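Appliance Repair, Evening Section – Notes for Session 6
Handout revised September 18, 2024

Welcome back, everyone! Tonight we're on electric clothes dryers, and in particular the complaint you'll hear more than any other once you're out on calls: "It runs, but it doesn't heat." I know several of you have already fixed one of these at home (Omprakash Lodhi, I haven't forgotten your story about the sock), but please read along anyway, as the order we do things in matters a good deal.

## Before you take anything apart

Unplug the dryer. Then look at the plug in your hand and make sure it really belongs to the dryer. After that, go outside and find the vent hood. Is the flap stuck? Is there a bird's nest in there? A blocked vent makes a dryer run hot, and a dryer that runs hot will sooner or later blow its thermal fuse. If you swap the fuse and leave the vent alone, you'll be back at that house before long, and the customer won't be offering you coffee the second time. 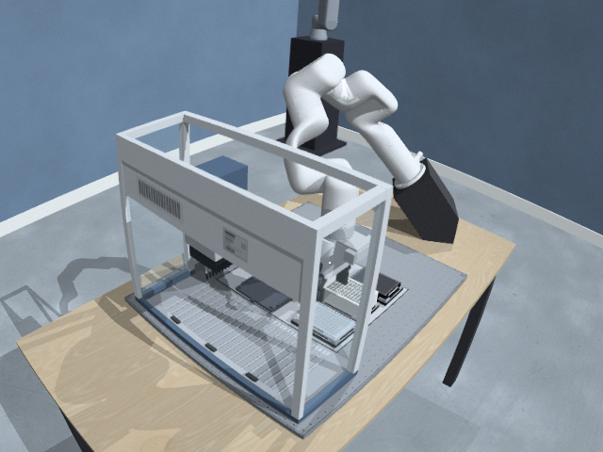

Next, ask about the breaker. A dryer in this country runs on 240 volts, fed by two hot legs, and on most models the motor only needs one of them. So if one leg is lost, the drum turns quite happily and the clothes come out cold and wet. Switch the breaker fully off and then on again – a nudge won't do it – and test the outlet with your meter before you reach for a screwdriver.

## Testing the parts

With the power still off and the back panel removed, pull at least one wire off whatever you're testing. I repeat this every term because every term somebody forgets, and then the meter reads the rest of the circuit and sends you off in the wrong direction.

- **Thermal fuse:** should read close to zero ohms. Open means it's blown.
- **High-limit thermostat:** closed at room temperature.
- **Heating element:** usually somewhere near 10 ohms, but check the tech sheet for your model.

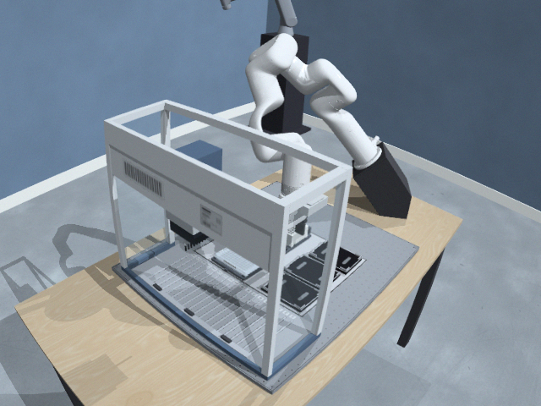

Don't forget to check the element to its own metal housing as well. There should be no continuity at all. A sagging coil that touches the case can keep heating when it shouldn't, and that's a fault you want to find on the bench.

## A word on the tech sheet

It's normally folded up inside the cabinet or the console. Read it, then put it back! The next person will thank you.

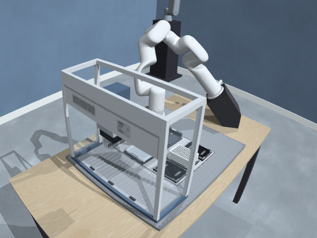 *Arm and enclosure, table view.*

## For next time

Asif Khattak and Rafail Gavalas will share the Pistgate dryer, and Kieran Entwistle has the older Rornley with the noisy drum rollers. Please write down each reading before you look up what it ought to be.
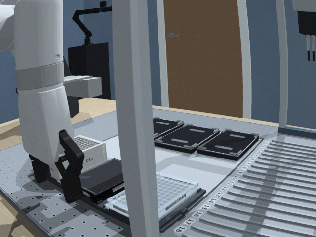

Bring your own meter if you have one, with a fresh battery in it, and label your wires with tape as you take them off. We'll start with the belt and idler pulley, and if there's time left we'll get into moisture sensors too.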